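Brullside Community Kitchen
Minutes of the July planning meeting
Tuesday, 7 pm, in the back kitchen

Present: nine members, plus two from the Kovwood lunch club who came to listen and stayed to help wash up. Apologies received from three.

1. Minutes of the last meeting

Agreed as correct with one change. The sieve was bought from Peixoto's stall and not from the market. Signed by the chair.

2. Matters arising

The tap in the back kitchen has a new washer and has stopped dripping. Hooray!

The noticeboard is still leaning against the wall in the corridor. Someone will bring a drill next time.

The lost lid for the big stockpot has not been found. The Kovwood visitors think they may have it at their end and will look.

3. Money

We had £3,009 in the account at the end of last month. Takings from the spring suppers came to £381, and we spent £349 on food, gas and the new tea towels. The chair said this was a lovely result for three suppers, and everyone agreed. The spring suppers were also the happiest we have had, with people staying on to talk long after the plates were cleared.

One member asked if we could put a little by each month towards a second fridge. Warmly supported. To be looked at properly in the autumn when we know what the gas bill is doing.

4. The rice supper

This took up most of the evening, and a very good discussion it was.

We are expecting 40 people. The menu is rice with three toppings (bean stew, roasted vegetables, chicken in lemon), with chopped salad, and fruit afterwards. Buvia bakery has offered flatbreads at cost, which we accepted with great pleasure. The flatbreads will be collected on the afternoon of the supper and kept wrapped until the first sitting.

Rice cooking. We will cook in three batches and not in one enormous pot. Last year's big pot stuck at the bottom and was mushy at the top, and the member who scrubbed it still talks about it. Each batch to be measured by the mug, rinsed until the water looks clear, and left with the lid on for ten minutes after the heat goes off. No peeking!

Sorting the rice. The sack from the wholesaler is good value but does have the odd bit of husk in it. Several members were keen on picking it over by hand the way their grandmothers did, spreading it on a dark tray where anything odd shows up straight away. A black tray with a proper edge works beautifully for this. The brown serving tray will do at a pinch, but it is better kept for carrying bowls.

We talked for some time about grains getting everywhere. They do. They hide in the corners of trays, they get under the bowls, and they end up in the rack if you are not careful. Agreed:

– Pour the rice slowly, from low down, into the middle of the tray.
– Wipe every tray with a dry cloth before it goes near the sink. Wet rice sticks and then goes down the plughole.
– Loose grains go in the food caddy.

5. Table layout for the sorting and serving stations

Members liked the idea of having everything within reach of one person, so that nobody has to cross the kitchen carrying something full. The wooden table is a good size for it. Food tub and sorting tray on the left, serving tray in the middle, dish rack on the right. The work then moves along the table from left to right, and the person on the rack can pass bowls back to the middle as they are wanted.

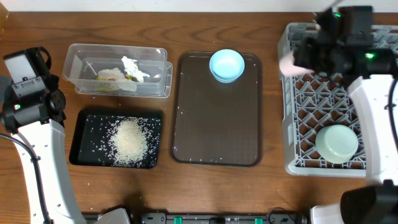

6. Bowls and dish rack

The grey rack with the diamond pattern is staying. It was suggested we might buy a metal one, but the plastic one is light, it washes easily and it does not scratch the bowls. No strong feelings the other way, so the matter was closed.

On bowls, there was real delight at how cheerful the light blue and pale green ones look together. We do not need a matching set. Members with spare bowls in any soft colour are invited to bring them along, with a dab of nail varnish on the base if they want them back. Please check for chips first.

Washing up on the night will be done in two shifts, one during the main course and one after the fruit. Four people on each. The list is on the back of the kitchen door and already has five names on it, so well done all!

7. Tubs and wrapping

A longer talk than expected. The clear plastic tubs are splendid for seeing what is inside, but things have been going into them any old how. From now on:

– Food in wrap goes in first, at one end, with the day written on a bit of tape.
– Used tissue and kitchen paper do not live in the food tubs. Bin, please.
– Tubs go home empty and come back clean.

One member asked if we could use less plastic wrap altogether. Everyone thought this was a fine idea. We will try plates turned upside down over bowls for anything being eaten the same evening, and waxed cloths for the salad. Two members have made waxed cloths before and offered to show the rest of us how on a Saturday morning. Bring an old cotton shirt and an iron you are not too fond of.

8. The Kovwood visitors

Our guests told us how they run their lunches, with one person who does nothing but fill bowls and another who does nothing but carry them. It sounds wonderfully calm. We will try it at the rice supper, with one filler and two carriers for the first sitting. They would also like to borrow our long ladle in exchange for their salad spinner. Agreed with enthusiasm – the spinner is much bigger than ours.

9. Jobs before the supper

Order the rice and beans: the buying pair.
Confirm the number of flatbreads with Buvia: secretary.
Ask Peixoto's about lemons by the box: the member who bought the sieve.
Sharpen the two good knives: chair.
Wash and dry all trays the evening before: anyone free from 6 pm.
Write allergy cards for the three toppings: secretary, with help from the cooks.

10. Any other business

The radio in the kitchen is to be kept at a volume where the timer can be heard.

A thank-you card has come from the family who booked the hall in spring. It was passed round and will go on the noticeboard once the noticeboard is up.

A request was made for plum crumble at the autumn supper. Carried unanimously, with custard.

The meeting closed at 8.50 pm. Next meeting same day and time next month, in the back kitchen. Bring a mug.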